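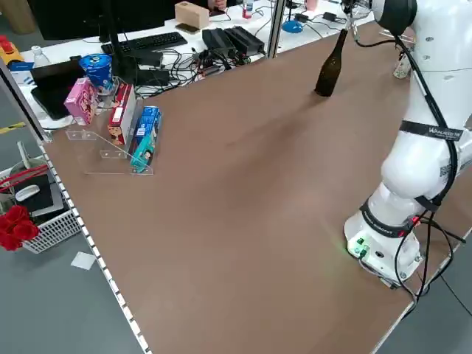 Matić: Before you buy anything else, please measure the boxes lying down and standing up. I made the mistake to measure only one way, and my first stand went to the cupboard after one day.

Sorry, I answered before the post was complete. I see the rest of it has come now, so I let the asker speak first and come back lower.

Clear acrylic stand for snack boxes - boxes slide, and how to clean it?
Posted by Uvov, Aug 20, 2022

Hello to all. I would like some advice about a clear acrylic stand with steps. I put snack boxes on it, on a brown table with a smooth top, next to my desk. I have three boxes on it at the moment. One is pink, one is red and white with a face on it, and one is blue-green with a printed character. They are not the same size and this is my trouble.

When I put the tall box on the middle step, it looks good, but the low one in front I can only put lying. If I make it stand, it hides the one behind. Also when somebody pushes the table a little, the boxes move. The plastic is very slippery.

The second thing is cleaning. I keep drinks on the same table, and drops come on the table top and sometimes under the stand. I wiped the acrylic with a kitchen paper and now it has fine lines which I can see when the lamp is on. Did I spoil it? And which cloth is correct?

There are small holes in the base plate. I suppose they are for screws, but there were no screws in the packet. Should I fix it to the table, or is there some other way? I rent the table together with the room, so I do not want to drill.

Thank you for your patience with my English.

Matić
Good, now I can answer properly.

For the sliding: buy the thin clear dots which people put inside cupboard doors so they close softly. Two dots under each box, near the front edge, are enough. They cost very little and you can't see them through the box. Please do not use double-sided tape. I used it, and the glue stayed on the step and took a piece of the print from the packet.

For the order: heavy boxes on the low step, light ones higher. I know it is natural to put the biggest one in the middle so that everybody sees it, but if it is full and the step is narrow, the stand becomes lazy on one side. A lying box in front is fine, in my opinion. Turn it so the picture looks up and you lose nothing.

If you like to use a flat tray in place of the steps, it is also possible. In a tray the packets hold each other when they are side by side, so they cannot travel, and you can turn it at an angle to the corner of the table.
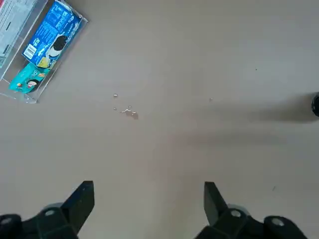
The bad side of a tray is that small packets at the end slip under the bigger ones if you leave a gap. Fill the gap with a folded card. I cut mine from the back of a Tavidmont calendar, and it has stayed there since November.

About the holes, you are right, they are usually for screws. You don't need them. Put the same clear dots under the four corners of the base plate. It will also lift the plate a little bit, so if there is a drop of water you can push a cloth under it.

Vevberg
I worked some years in a shop where we had many of these stands, so I will say only about the cleaning.

Kitchen paper is the reason for your lines. It feels soft, but it is wood fibre and it scratches. Also the dust which was already on the plastic scratches when you rub it dry. Do it like this:

First take off all boxes and blow or rinse away the dust.
Then use lukewarm water with one drop of washing-up liquid.
Wipe with a microfibre cloth, in one direction, and do not press.
Dry it with a second cloth, a clean one.

Never use window spray if it has ammonia or alcohol inside. The acrylic becomes cloudy and after some time it gets small cracks near the bent places and the holes. This you cannot repair.

Fine lines you can make smaller with a plastic polish. Try first on the underside. If you feel the line with your fingernail, then it is too deep and polish will not help much - but behind a box it is not visible anyway.

And for the table, wipe drops at once. A wet carton bottom goes soft and then the box never stands straight again.

Anonymous
I just use a shoe box lid. Works the same and it was free.

Uvov
Thank you all. I have ordered the clear dots and a microfibre cloth. The lines I don't feel with the nail, so I will try polish on the underside first, as Vevberg wrote. One more small thing: must the dots be changed after some time, or do they hold their grip?

Matić
Mine became dusty and lost the grip after one summer. Wash the boxes' bottom side with a dry cloth - I mean wipe, of course - and put new dots when the old ones feel smooth.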